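So the spreadsheet is finally done! I have been putting off the budget for the teardown bench for months, partly because every time I opened it I found another thing I'd forgotten to price, and partly because I was a little scared of the total.

Quick recap if you're new. I run a small computer refurbishing shop in Betdale, and I'm planning what to buy for the robot side of it before October, when the school district trade-ins start piling up. The arm is paid for. Everything that hangs off the arm, sits under it or keeps the PC from sliding around is still up for grabs, and that's where the money goes, let me tell you.

First line on the sheet is fingers. I had penciled in $92 for a spare set and figured that was me being careful. Then I started looking hard at how tight it gets down by the processor, with the socket bracket and that skinny lever and a whole crowd of little parts standing up close by, and I changed the quantity to three sets.
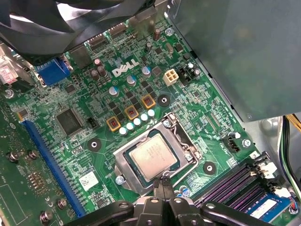 Fingers at the edge of the socket on a Dell board.

Next is the fixture, meaning whatever holds the case still. Lusmont quoted me $479 for an adjustable clamp plate, which made me wince, but it takes everything from the skinny desktops up to full towers, and I don't want to be building wooden jigs on my kitchen table again. (My kitchen table has suffered enough.) The cheaper one from Nellivside only fits two case sizes and you pay extra for the second set of jaws. I'm going with Lusmont unless shipping turns out to be ridiculous.

Then there's the big one, a better wrist camera and light. I gave myself a ceiling of $1,000 and I think I can stay under it if I skip the fancy mount. The inside of a PC is a miserable place to light. You've got shiny heat spreaders, dark corners, cables hanging in from the sides, and the gripper itself blocking half of what you want to see.

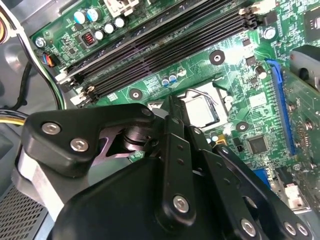
I also went back and forth on a second gripper, a slimmer one. Zheng makes one I really like the look of, but with the adapter it would push the whole project past $2,000 and that's my hard stop for this year. So it goes on the "someday" tab with the label printer and the nice chair.

A few small things I almost left out: extra hex screws, an anti-static mat, thermal paste (I always run out), and a bin of scrap boards to practice on. Please budget for scrap boards! I was going to use customer machines that were "probably dead anyway" and I'm glad I talked myself out of that one.

Orders go in next week, fixture first because it has the longest lead time. If you've used the Lusmont plate with small form factor cases, leave me a comment, I'd love to know whether the jaws mark up the paint.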